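Small cases, two arms: pictures from the Zoditz bench

I've been meaning to put these up for ages! They go with our write-up on two-arm handling of small things, the kind with lids and hinges and slippery curves that a single gripper just chases across the table. We picked earbud cases (cheap, everybody knows how they work, and awful to hold). The policy is called Ren, and we trained it on 2000 demonstrations, then went up to 3000 to see if the extra ones were worth the sore wrists. They were, mostly for the lid and hardly at all for passing things across. I still don't have a good explanation for that and I'd love to hear one.

Two grippers on one case

My favorite part of the whole project. The purple case has its lid up, with one gripper at each side of it, and there is so little room between those fingertips! Our older method, Stumex, planned each arm separately and left a wide safety gap, so it could never have worked this close. Ren plans both arms together in one go, and that change did more for us than any amount of tuning. The black case on the table is closed. 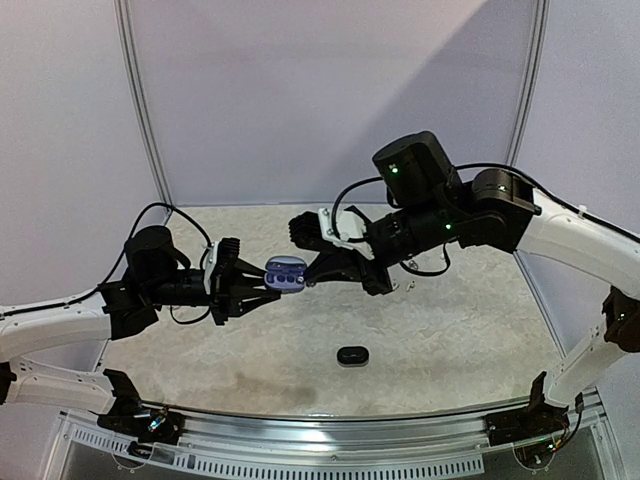
Meeting in the middle

Passing is a different headache. One arm has to hold still while the other comes in, and for the longest time (all of December, basically) ours would both be polite and wait. We ended up giving the pair a shared timing signal, and I was embarrassed by how simple the fix was. The piece in the left gripper is small and rounded, so the angle you come in at matters a lot.

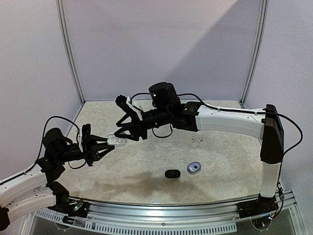 Left gripper holding a small white object, right gripper open just above it.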